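Chapter 2
Chores: Are We There Yet?

Short answer - not quite. Factories got robots early because parts arrive the same way every time. Kitchens don't work like that. Waqas Sial, who ran the Derese trials, logged 1291 attempts at simple kitchen jobs. Only 288 needed no help.

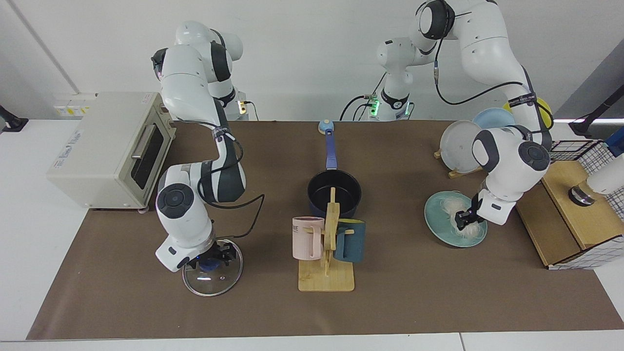 Fig. 2.1 One gripper on a clear pot lid, the other on a plate.

Lids are rigid. Good. Soft stuff is harder - it bends, slips, changes shape in the grip. More on this in Section 2.4, wich you should read before the lab.

Then reach. An arm has to get past one object to touch another, without knocking either.

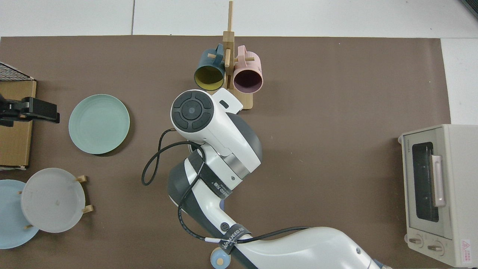 Fig. 2.2 Gripper tip pointed toward a mug tree with two mugs.

Keep a list as you read: what would you trust a machine with at home? Bring it to class.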